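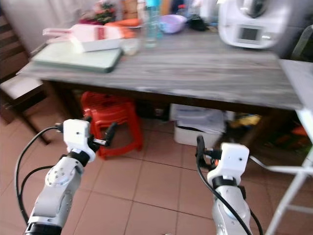 Unit 5: Setting Up and Clearing a Home Kitchen Work Area
Household Management, evening section. Instructor: Guido Ferraro

Reading for this unit: course packet, the chapter on work surfaces. Bring your floor sketch from Unit 4.

1. Work zones

A home kitchen has four zones: storage, washing, preparation and cooking. In small homes the dining table often serves as part of the preparation zone. When you draw your plan, mark the table as a work surface if anyone in the household uses it that way, even once a week.

Measure the clear length of each surface, not the full length. A counter that holds a toaster, a dish rack and a bread box may have very little clear length left. Write the clear length on the sketch in inches.

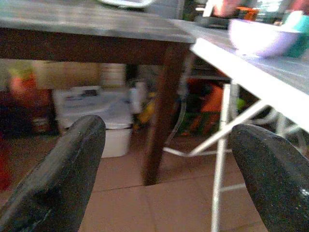
Surface height matters as well. Most dining tables are lower than kitchen counters. Chopping at a low table for a long time strains the lower back, so table work should be done seated where possible. Rolling dough is the exception. Many people find a lower surface easier for it, as they can press down with straight arms.

2. Order of clearing

Clear a table in the same order every time:
Food first. Put away anything that needs to be kept cold.
Glasses and cups next, carried upright.
Flatware, gathered into one container.
Plates and bowls, scraped and then stacked by size.
Linens and mats last.
Wipe from the far edge toward you and catch the crumbs in your other hand.

Ridwan Liew's method, covered in class, puts flatware ahead of glasses. Either order is accepted on the practical. Pick one and keep to it.

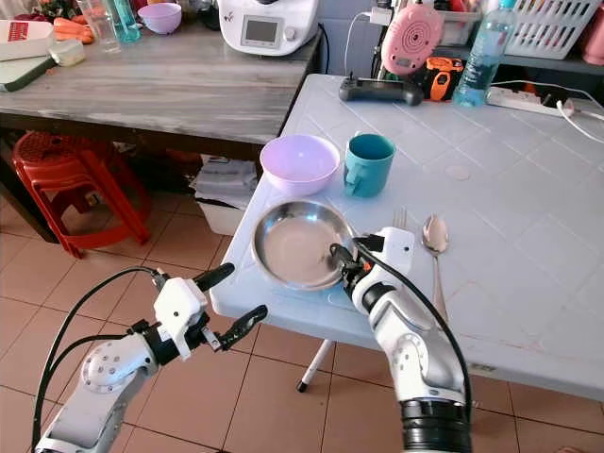

Tableware on a tiled table, with a stainless steel bowl.

Tiled tops need extra care. Grout lines hold grease and crumbs, and a flat sponge passes over them. Use a small stiff brush with warm water and dish soap, then dry with a towel. Do not use vinegar on grout or on stone.

3. Boards and cross-contamination

Keep one board for raw meat and fish and another for produce and bread. Mark them if they look alike. Wash both sides, rinse, and stand the board on edge to dry. A board left flat on a damp counter stays wet underneath. Replace any board with deep cuts that no longer scrub clean.

Oil wooden boards when the surface looks dull. Plastic boards need no oil.

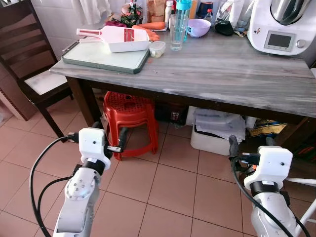

Should the table be wiped before preparing food if it was wiped after the last meal?
Wipe it again. Mail, bags and keys are often set down on a table between meals, and the earlier cleaning does not cover them.

4. Assignment

Keep a log of one surface in your home for 14 days. Each evening, note what was left on it and which zone the item belongs to. Bring the log to the August session along with a revised sketch. Logs may be handwritten. Put your name and section on every page.

Submit questions at the front desk or after class.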